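How a Robot Club Teaches Two Arms to Tidy a Desk

For readers aged 9 to 12. Written by Leokadia Pawlak for the Pultik club pages.

The Pultik club builds and programs robots after school. This year's project is called Jedow. Its job is to clear small things off a desk and put them where they belong. A person can do this without much thought. A robot needs every part of the job spelled out or shown to it.

What is a robot arm?

A robot arm is a chain of stiff parts called links. The places where links meet are called joints. Each joint has a motor inside. When a motor turns, everything beyond it on the arm moves too, in the same way that your hand moves when you bend your elbow.

At the end of the arm is a gripper. A simple gripper has two fingers that open and close. It has no thumb and no skin. It cannot feel that a pencil is slipping unless somebody adds a sensor for that.

What is a workspace?

The workspace is the area the arm can reach. If an eraser is outside it, the arm cannot pick it up, however good the program is. A club member measures the reach of each arm before any programming begins. The Jedow project uses two arms, so there are two workspaces, and they overlap. In the overlap the arms could bump into each other. The program must keep track of both arms at all times.

How does a robot see?

Robots see with cameras. A camera picture is a grid of tiny colored squares called pixels. The computer stores each pixel as numbers. It does not know that a group of blue pixels is a clip. It has to learn this from many pictures that people have labeled.

One camera is usually not enough. A camera placed high up sees the whole table, but small objects look very small. A camera near the gripper sees objects close up, but it moves whenever the arm moves, and fast motion makes the picture blurry. It also loses sight of most of the table. Using both kinds gives the computer a wide view and a close view. 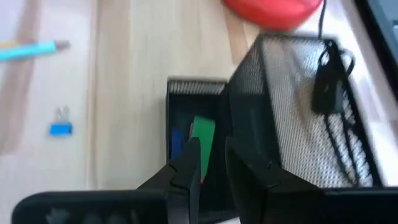
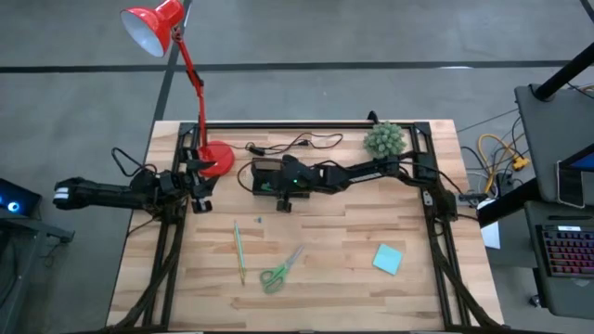
First the close view, with the gripper over the desk organizer; second the wide view, with both arms and the table.

How does a robot learn a task?

There are two common ways.

The first is to write rules. A rule might say: move to this point, lower the gripper, close the fingers, lift. Rules work well when each object is always in the same spot. They fail when someone moves the pencil.

The second is to learn from demonstrations. A person steers the arm through the task while the computer records two things: what the cameras saw and how the joints moved. One full try is called an episode. After many episodes, the computer looks for patterns that connect the pictures to the movements. This step is called training. The result is a program that looks at a new picture and chooses the next small movement.

The club used the second way. Hanan Hourani and Lies Brouwer, both in the older group, recorded 83 episodes in January. They changed the starting places of the objects between tries. If the objects never moved, the computer would learn only one layout.

Why are some objects harder than others?

Shape matters. A pencil is thin and can roll. The gripper has to close across it. If it closes along its length, the fingers may miss it.

Flatness matters too. A pad of sticky notes lies low on the table, so the fingertips must come down close to the wood without pushing into it. Scissors have handles with holes and blades without any, so the choice of where to grip changes how they hang.

Cables are difficult for a different reason. They bend, and they never have quite the same shape twice. The club left cables off the list of things to tidy.

How do you know if it works?

You test it, and you write down every result, including the bad ones. The club's first test had 19 tries and 4 successes. Nathalie Desmet, who leads the group, asked the members to sort the failures by type. In most of them the gripper closed too early. The members recorded new episodes in which the fingers paused before closing, and then trained the program again.

Try it at home

You need a partner, a table, a pencil and a cup.

1. Put the pencil and the cup on the table.
2. Close your eyes. Use only your thumb and one finger.
3. Your partner gives commands such as "left," "down," "close" and "open." No other words are allowed.
4. Get the pencil into the cup. Count the commands.
5. Move the cup and try again with the same list of commands.

Write down what happened in step 5 and compare it with the section on rules.

Words to know

Link: a stiff part of a robot arm.
Joint: the place where two links meet and move.
Gripper: the part that grabs.
Episode: one recorded try at a task.
Training: the step in which a computer finds patterns in recordings.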